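Ticket 419 - Slow page loads and missing pictures on recipe site
Queue: Hosting and content
Opened by: So-yul Noh (Sakance)
Assigned to: Gyu-bin Hong (Prarkell)
Priority: 3
Status: Resolved, monitoring

Report

Recipe pages on the Sakance site have been slow to open since Tuesday morning. The text appears at once but pictures take a long time, and on some pages the lower half never fills in. It happens in two browsers on the office network and on a phone using mobile data. The home page and the contact page are not affected. No changes have been made to the recipe text this week. The only work on our side was the upload of the December set through the normal editor screen. - SN

Reply, GH

Checked the web server first. Load is normal and there is free disk space. The access log shows recipe pages being sent promptly, but requests to the picture folder are waiting in a queue and a share of them end with a timeout. Pages with no pictures from the new set open at normal speed, including older recipes.

Please confirm whether the December set was uploaded one at a time or as a batch, and whether the "make smaller copies" box was ticked.

Reply, SN

Batch. The box is ticked by default and I did not change it. The files open without trouble on my own machine, so I do not think they are damaged. 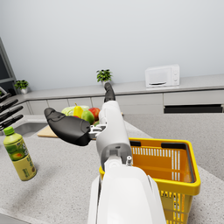
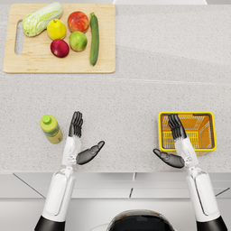
Attachments 1 and 2: kitchen worktop. The cutting board with the cabbage and apples is attachment 2.

Reply, GH

Both attachments open here and pass the file check. The originals can be ruled out.

Looked at the smaller copies next. The resizing job (Itano) should make three sizes for each upload and store them next to the original. For the December set the folder holds originals only. When a smaller copy is missing, the server tries to make one at the moment a visitor asks for it. With several on a page, and several visitors, the requests pile up behind each other. That fits the slow loading and also the pages that stop halfway down.

Itano was running but idle. Its own log had no errors, only a line repeated every few minutes saying there was nothing to do.

Steps tried

1. Restarted Itano. It came up cleanly and went idle again. No change.
2. Uploaded a test file singly through the editor. Smaller copies appeared within seconds. Single uploads therefore work.
3. Uploaded two test files as a batch. No copies made. Fault reproduced.
4. Compared the two cases. Single uploads are written to the folder by the web user. Batch uploads are unpacked by a separate user, and the unpacked files were readable only by that user. Itano skips any file it cannot read and does not log the skip.
5. Checked the change history. The unpacking tool was updated overnight on Monday as part of the routine server updates. The new version sets tighter file permissions by default. The old version left them open to the group.

Fix

Added a line to the unpacking tool's settings to restore group read access, and corrected the permissions on the files already in the folder. Ran Itano by hand against the December set. All copies were made on the first pass. Emptied the page cache afterwards, as it was still holding some of the half-finished pages.

Temporary measure: making copies on request is now switched off. If a copy is missing the visitor gets the original. This is heavier to download but will not block other visitors. - GH

Reply, SN

Recipe pages are loading normally in the office and on mobile. One page, the winter pickles, still shows a grey box in place of the second picture.

Reply, GH

The grey box is a different fault. The page asks for a file name ending in capital letters and the stored file ends in lower case. Corrected in the page. Searched the rest of the site for the same mismatch and found 2 more, both in old posts under the Han section. Corrected those as well.

Reply, SN

Confirmed, all visible now. Do we need to upload anything again?

Reply, GH

No. The originals were never affected. Leave the set as it is and carry on using batch upload.

Remaining actions

- Itano to write a log line when it skips a file it cannot read. Raised separately with the developers, no date yet.
- Add a batch upload to the checks run after server updates. At present only a single upload is tested - this is why the fault was missed.
- Decide whether making copies on request stays off. SN has no objection either way.

Ticket will be held open for 7 days and then closed if there are no further reports.

Prarkell Hosting Support | Contact the support desk | Terms of service | Copyright Prarkell, all rights reserved | Back to top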